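Search this site Go

Comparing two grippers from the wrist camera in simulation

June
By Ultan Ó Dhubhghaill

You will need Testar installed, the Sullton kitchen loaded and a gripper model for each run. I used the Cabello and the Uketti, both parallel-jaw. Set the seed to 2381 so both runs start from the same layout.

Step 1. Fix the camera

Mount the camera behind the palm and tilt it until both fingers show. Open the jaws fully and save the pose.
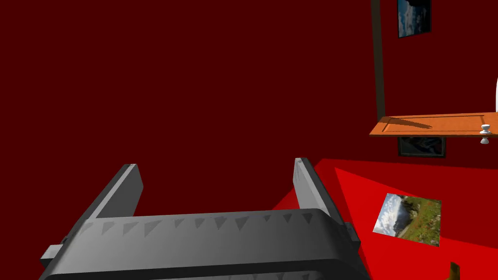
Keep that pose for every run. If you nudge it between grippers, the approach angles no longer compare and you have to start again - I lost an afternoon to this.

Step 2. Check the approach over a dark surface

Lower the arm slowly with the jaws open. On a glossy black tabletop the finger edges are your best guide to depth, so leave the highlights switched on.
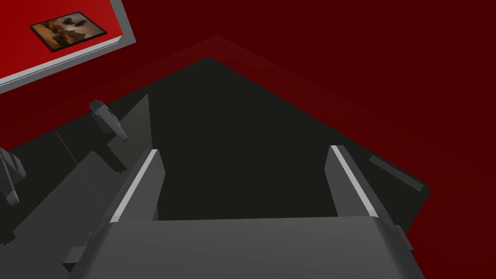 Ultan, I'd turn shadows on as well, wrote Sullton user Marek. With shadows off he kept stopping around 3 cm too high, whichever gripper he had loaded. I have left them on since.

Step 3. Try an upright box

Bring the fingers up on either side of the box and stop before closing. Look for an even gap left and right, and watch for neighbours such as bottles and pots that a wide finger could knock. Close at low force, then repeat with the second gripper. 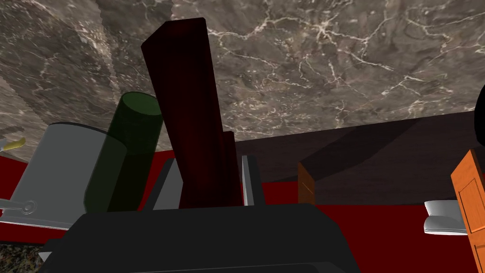
Step 4. Try a handle

Line the jaws up with the tip of the handle, then move forward in small steps. Do two attempts per gripper and write down the jaw width each time.
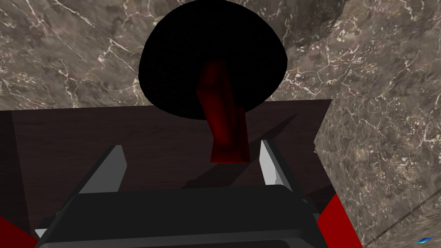 Fingers either side of the line to the red handle, before closing.

Save the logs under the gripper's name and reset the kitchen before you swap models.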